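Kaijageのオープンデー行ってきた人いる？

1：もちごめ
Irnthorpeでやってた見学会、友だちに誘われて行ってきました！平日の午後だったのに80人くらい来てて、受付がまず長い長い。入場料は400円で、お茶とクッキーつき。デモは2回あって、私が見たのは後のほうです。
いちばん楽しかったのは布をたたむコーナー。アームが勝手に動くのを想像してたら、人が両手にグリッパーを持ってタオルをつまんで、その動きをお手本として記録するところから見せてくれたんですよ。地味なんだけど、つい最後まで見ちゃいました(笑)

2：sabakan_77
行きました。前の回です。
正直、地味すぎませんか？ 案内に「ロボットの今が見られる」と書いてあったので、子どもは完全に歩く犬みたいなのを期待していて、帰りの車でずっと不機嫌でした…。タオルなら家でたたんでくれと言いたい。

3：もちごめ
>>2
お子さんには確かにきついかも。動くアームは奥の部屋にありましたよ、Ritdaleっていう箱詰めのやつ。案内の紙の裏にしか書いてなかったから気づかない人多かったかも。

4：sabakan_77
>>3
裏！？ 見てないです。ショック。

5：夜勤明けのパン
布はほんと難しいですよ。うちの職場(リネン関係)でも機械を入れたけど、シーツはいけてもタオルの端がくしゃっとなるとすぐ止まる。硬い箱とは別物です。だから私はああいう展示のほうが見たいなあ。
説明してたのはTreloarさん？

6：もちごめ
>>5
そうそう、Vaughan Treloarさん！早口だけどすごく楽しそうに話す人でした。質問コーナーで「左右の手、どっちが先に覚えるんですか」って聞いた人がいて、両方いっしょの動きとして記録するから順番はないって答えてました。へえーってなった。

7：kuromame
水を差すようで悪いけど、お手本をいくら集めても、違うタオル、違う机になったらやり直しじゃないの？ 去年Dadhamの展示会でも似た話を聞いて、そのときも「もうすぐ家庭に」って言ってた。もうすぐっていつよ。

8：夜勤明けのパン
>>7
やり直しってほどでもないと思う。いろんな柄や大きさで集めるのはそのためでしょう。まあ家庭は遠いでしょうけど、工場ならわりと近い気がします。

9：kuromame
>>8
工場ならわかる。家庭って言うから引っかかるんだよね。

10：もちごめ
写真貼りますね〜。柄がちょっとかわいくて、同じの欲しくなりました。

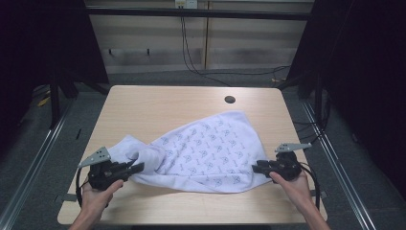 両手のグリッパーでタオルの左右をつかんだところ。手前はまだくしゃくしゃ

11：sabakan_77
>>10
写真で見ると意外と面白そう…。グリッパーの上についてる三角の板は何ですか？ 穴がぽつぽつあいてるやつ。

12：もちごめ
>>11
聞きそびれました！気になってたのに。

13：kuromame
手の位置を測るための何かを付ける台とか？ 知らんけど。
それにしても、つまむ場所は結局人間が決めてるわけで、そこが一番難しいところだと思うんだけどな。

14：夜勤明けのパン
>>13
その「どこをつまむか」も含めてのお手本じゃないですか？ 新人に教えるときも、口で言うより隣でやって見せたほうが早いですし。

15：kuromame
>>14
新人は2日で覚えるけどね。

16：りんご飴
横からすみません、次回の予定ってもう出てますか？ 小学生連れでも大丈夫でしょうか。

17：もちごめ
>>16
出口でRhys Pirihiさんっていうスタッフの方に聞いたら、次は5月の予定だそうです。子どももOKでした。午後は混むから10時の開場に合わせるのがおすすめ！あと紙の裏は必ず見てください(笑)

18：sabakan_77
5月、リベンジします。今度は奥の部屋から回ります。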